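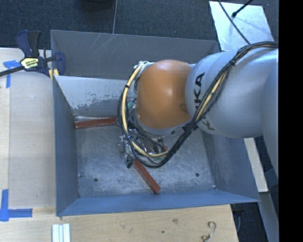

How do I get fine scratches out of a grey metal bin?

Grirkico
I've got a big open metal bin with sloping sides and there's a patch of light scratches on one of the inside walls. They don't catch a fingernail. Is it worth doing anything, or do I need to repaint?

Tunen
Wash it with dish soap and warm water first, then dry it and look again. A lot of pale marks are only scuffs. If they're still there, rub lightly with 400 grit wet and dry, keep it wet, and wipe it down. Touch up with a matching grey enamel if you've gone through the colour. Give it 4 hours between coats and don't put anything back in until the next day.

Ornamberg
I wouldn't bother. Mine is 14 years old and scratched all over. Only bare metal rusts.

Nasrallah
Agree with the soap. Try the sandpaper in a corner first as it can leave a dull spot. Touch-up paint was about $50 when I bought it, so check the shed for leftovers.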